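Pelum: reflective-surface frame filter and relabeling tools

README, last edited Aug 13, 2019

What this is

Pelum is a small set of command line tools that go through wrist camera recordings and decide which frames a depth or grasp model should be allowed to learn from. It was written to work with Rastari, our motion planner, and it reads the log format that Rastari writes. It will probably read other formats with some work. We haven't done that work and the stubs in the readers folder are only stubs.

Please read the section on known problems before you build anything on top of this. The last tool we released had a longer list of claims than this one and a shorter list of problems, and we spent most of December answering mail about it.

What it does

pelum-scan reads a recording and writes one line per frame with a score between 0 and 1. A high score means the filter thinks the frame is dominated by mirror-like metal. A low score means it doesn't.

pelum-split takes those scores and a threshold and makes two lists, keep and hold. Nothing is deleted. Please don't add a delete option in your fork and then write to us about lost data.

pelum-view shows held frames one at a time so a person can agree or disagree. Keys are k to keep, h to hold, u to undo. There is one level of undo.

Installing

Python 3.6 or 3.7. Run setup.py in a clean environment. The OpenCV version is pinned and the pin matters: the next one up changes how a color conversion rounds, and scores drift enough to move frames across the default threshold. We would like to remove the pin. So far every attempt has broken the regression test.

The data that comes with it

The sample folder holds 686 frames from wrist cameras, each with a human label. One of these is a duplicate pair that slipped through, so if your loader drops exact duplicates you will see one frame fewer than the label file says. We left it in so that old scores can still be compared.

Labels were made by 2 people working separately. They agreed on 625 frames. For the rest they talked it over and picked one label, and the label file keeps only the final pick. That was a mistake. The disagreements would be the most useful part of the set by now, and we can't get them back.

The labels answer one question: would you trust a depth estimate made from this frame? That is a judgment. It says nothing about whether a grasp in that frame would succeed, and the set shouldn't be cited as if it did.

How well it works

Less well than the score suggests. The score looks like a probability and is not calibrated as one. Moving the threshold from 0.5 to 0.6 changes far more decisions than moving it from 0.8 to 0.9.

The Pristow baseline, a plain brightness cutoff that fits on half a page, comes close to our filter on most of the sample set. We kept it in the repository for that reason. If you only need to throw out frames with blown highlights, use the baseline and skip our model. It runs faster and you can tell what it's doing.

Known problems

The filter looks at how much metal fills the view and pays too little attention to where the metal is. A chrome rail or tube well away from the fingertips can push a frame into the hold list even when the surface in front of the gripper is matte and evenly lit.

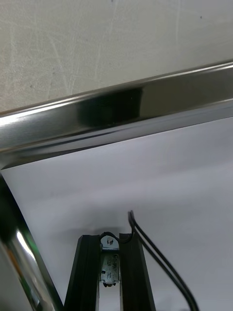 A spatial mask would help with this, and there is an early one behind the --mask flag. It assumes a fixed camera mount. If your camera shifts on its bracket, even slightly, the mask will cover the wrong region and will give no warning.

Dark reflections are a second weak spot. The model sometimes takes a black patch mirrored in polished metal for a real object, and so do several published depth networks, so don't count on a downstream model to catch what ours misses.

Loose cables that pass through the view add thin edges that the model was never trained to ignore. We have not measured the effect.

Batch mode leaks memory on long recordings. Splitting the input first gets around it.

Comparing with Kandpal

Kandpal does a related job by rendering synthetic metal and training on that. We ran it on our sample set with default settings, which is not a fair test, and so we don't publish the result. If you tune it properly and run both, please send the config files along with the numbers.

Reporting bugs

Include the scan output, the threshold, and the Rastari version. Reports that say the filter is wrong on a frame need the frame attached.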